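I bought the Valente carry-on backpack in the spring, before a trip that took in two countries and a lot of train platforms. I had used a wheeled suitcase on every earlier trip to Europe and wanted to see if I could get by with one bag on my back. It has now been on that trip and on a few shorter ones, so I think I can give a fair account of it.

The bag holds 28 liters. That is small for a long trip and about right for a week if you are willing to do laundry. I packed four shirts, a second pair of pants, a sweater, underwear and socks, a thin rain jacket and a pair of flat shoes. Everything went in without sitting on it. When I added a guidebook and a bottle of water on the way home, the front pocket would no longer close all the way.

It opens like a suitcase, with a zipper around three sides, and this is the feature I would miss most if I went back to my old backpack. You lay it flat on the bed and everything is in front of you. The mesh divider on one side has its own zipper, which is a bit stiff near the corner. It has not gotten worse, but it has not loosened up either.

The straps are good. I walked from the station in Gustisau up to the old town, which is a steep climb on cobblestones, and my shoulders were fine at the top. The hip belt did less for me. It is narrow and slides up when the bag is not full, so after the second day I tucked it away behind the back panel and left it there.

NEWSLETTER: Get our packing tips and new reviews in your inbox every Thursday. Enter your email address to sign up. You can unsubscribe at any time.

On the plane it fit under the seat one way and in the overhead bin the other way. The gate agent on the second flight asked me to put it in the metal sizer and it dropped in, with the front pocket empty. I would not try it with the pocket stuffed. The airline I flew lets you bring one bag of this kind for free, but the rules differ and you should check yours.

Rain was the weak point. We had a wet afternoon on the ferry dock at Pristholm and the fabric held up well, but water came in along the top zipper. My sweater was damp at the collar. A rain cover is not included. I bought one later from Protik, and it fits if you pull the cord tight, though it covers the side handle.

The laptop sleeve is against your back, where it should be. I only carried a tablet and it slid around some. There is a hidden pocket behind the lumbar pad that takes a passport and some folded bills. It is hard to reach with the bag on, so I used it for the spare card and kept the passport in my jacket.

I did most of my laundry in apartment sinks on this trip. The inside lining wipes clean easily, and I washed it out once after a bottle of shampoo leaked. It took a night to dry, hanging open on the back of a chair.
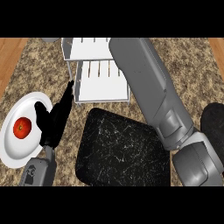

Readers who wrote in after my first notes on this bag did not all agree with me. One had taken the same model on a month of trains and said the hip belt stayed put if you tightened it before the shoulder straps, and that the real trouble was the water bottle pocket, too shallow for a tall bottle on a moving bus. I tried the belt that way on a short trip and it did stay lower, at least while the bag was full. My bottle is a short one and has not fallen out yet.

As for wear, there is a little fuzz where the left strap rubs against my jacket and a scuff on the bottom from the ferry. The seams are all tight. The zipper pulls are plain cord - you can replace them with anything you have at home.

I would buy it again for trips of a week or so in mild weather. For winter travel, with boots and a heavy coat, I would want something larger, or I would go back to the suitcase. If you are between the gray and the dark green, the gray shows dirt sooner.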